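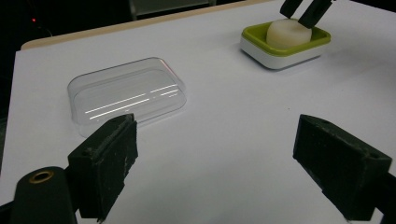
Keeping a bar of soap dry between washes

I went back to bar soap in February, after many years with the pump bottle. My first bar lasted only a short time. It lay in a flat saucer beside the basin, and every evening the bottom of it was like porridge. My sister-in-law said I must have bought bad soap. It was good soap in a bad place.

I have now tried several ways of keeping a bar, and I write down what I learned. English is my second language, so please be patient with me if I use a kitchen word for a bathroom thing.

What kind of dish to use

A soap dish in two parts is the best I have had. The outer part stands on the shelf and the inner part holds the soap. Look in the shop if the inner part has holes or slots, and if it lifts out easily with one wet hand. If you need a knife to take it out, you will not take it out, and the water under it will become grey and sticky.

Colour is a matter of taste, but I like a bright inner tray, such as lime green, with a pale soap. White soap in a white dish hides everything. On green I see at once where the old soap has collected in the corners.

Rounded corners are much easier to clean than square ones. I had a square dish from Mendes, very handsome, and I needed a toothpick for it every week. It now holds paper clips.

A clear plastic tray with low sides is also useful, even if it was made for something else. I do not keep the wet bar in it, because it has nowhere for the water to go. I use it for three other jobs:

- for the bar that is resting (see further down)
- under a plant pot on the bathroom window, if the pot is small
- for carrying wet things from the basin to the kitchen without dripping on the floor

Where to put the dish

Keep it out of the line of the tap. In our bathroom the dish stood behind the basin on the left, and each time somebody rinsed a glass, the soap was rinsed also. I moved it to the other side, more than 30 cm from the tap, and the bar stays hard.

In the shower, put the dish high up and on the wall opposite the shower head. If you have only a low shelf, take the dish out with you when you finish. It becomes a habit after some days.

Do not put the dish directly on the radiator. I did this in our first winter in Tollbridge, thinking it was clever. The soap dried too fast and made deep cracks, and the cracks filled with dirt.

Round bars and square bars

A thick round bar sits differently from a flat one. It touches the tray only in a small part, so more air goes round it. When it is new it can also roll out of a shallow dish, therefore choose a tray with raised sides. After some days of use it finds a flat side and stays where you put it.

Turn the bar over each time you put it back. With a square bar I also stand it on its narrow end during the night. It looks a little silly, but in the morning it is completely dry.

Use two bars in turn

This was the advice of Teresa Quintela, my old neighbour in Hullmont, and I did not believe her at first. You keep two bars open. One is in the soap dish and is used, the other rests in the clear tray in the cupboard, with no lid on it. After one week you change them. Each bar has time to become hard all the way through. I think two bars used in this way last longer than two bars used one after the other, although I have never weighed them.

If you buy soap in a large packet, take the paper off all of the bars on the day you bring them home. Put them between the towels. They become harder and the towels smell nice.

Washing the dish

Once in a week is enough for most families.

1. Take the soap out and put it on a folded cloth.

2. Lift the inner tray from the base. Rinse both parts with warm water, not boiling. Boiling water made one of my dishes bend, and after that the tray did not sit flat.

3. Rub the corners with an old toothbrush. If there is a hard white layer, pour 500 ml of warm water into a bowl with two spoons of vinegar and leave the parts in it for half an hour.

4. Rinse well and dry with a cloth, the base also from below. Clear plastic should be dried with something soft, for it shows every scratch when the light falls on it.

5. Wait until the shelf is dry before you put the dish back.

I like to do this at a table and not in the basin, with all the parts in front of me. If the table is wood, cover it first. A big sheet of white paper is good because soap water leaves pale marks on bare wood, and on the paper you also see the small crumbs of soap and can collect them. I take the paper from a roll which I bought at Jukuvano for wrapping parcels.

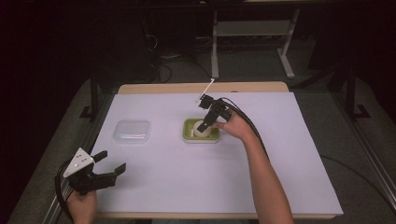

Soap dish and clear container on a sheet of white paper.

What to do with the small pieces

When the bar becomes so thin that it breaks, wet it and wet the new bar, press the two together and leave them until the next morning. This works best if both are the same kind of soap. With a round bar, press the old piece on the flatter side.

Other small pieces I keep in a glass jar. When the jar is half full I grate them, add a little hot water and stir until it is like thick cream. I use this for collars and for the kitchen floor. Do not use it for wool.

Taking soap on a journey

A closed box is practical in a suitcase, but the bar must be dry before it goes in. Wrap it in a piece of cotton first. When you arrive, open the box immediately and leave it open. I forgot this one time for four days, and I had to throw away both the soap and the cotton.

A cut bar is better than a whole one for a short trip. Use a long knife warmed under the tap and press straight down. Let the two halves dry for a day on the cut side, then turn them.

Last changed 14 December 2025. The part about vinegar was corrected: two spoons means tablespoons.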